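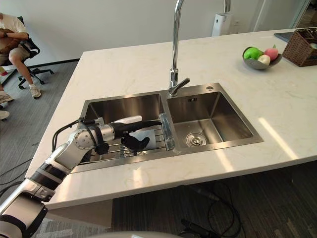

Most of the limescale in a kitchen sink comes from water that sits. If you live in a hard water area, the white ring around the drain and the gray film on the walls of the basin will come back every week no matter what cleaner you buy. Drying the sink after the last dishes does more than any spray. A double-basin sink with a wire rack down in one side, like this one, needs the rack lifted out at night so the metal under it can dry too.

For scale that is already there, use plain white vinegar. Lay paper towels over the spots, pour on enough to soak them and leave them for 40 minutes. Rinse well. Keep vinegar off marble and other natural stone, which it will etch. Wipe up drips on the counter right away if you don't know what it is made of.

Never mix vinegar with bleach.
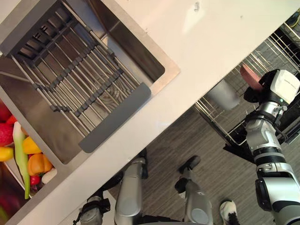 Baking soda takes care of tea and coffee stains. Sprinkle 2 tablespoons on a damp sponge and rub in the direction of the grain. On brushed steel you can see the grain as fine lines, and going across them leaves scratches that show in daylight. Steel wool is worse. It leaves bits behind that rust, and people think the sink itself is rusting.

Racks get slimy where the rods meet the ends. An old toothbrush and dish soap will reach in there. Dinesh Warrier wrote in to say he does his every Thursday before the trash goes out, and that seems often enough for a family.

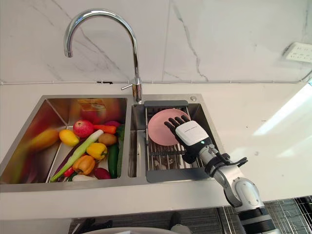 Faucets collect scale at the tip first. When the stream starts to spray sideways, unscrew the aerator if yours comes off, soak it in vinegar and brush out the grit. A tall gooseneck like the chrome one between these two basins is easy to get at from underneath. Fill a sandwich bag with vinegar, pull it up over the end and hold it with a rubber band. Take it off after 19 minutes and rinse, as long soaks can dull some finishes.

Dry around the base of the faucet with a cloth when you finish. Old scale there can be loosened with a wooden toothpick.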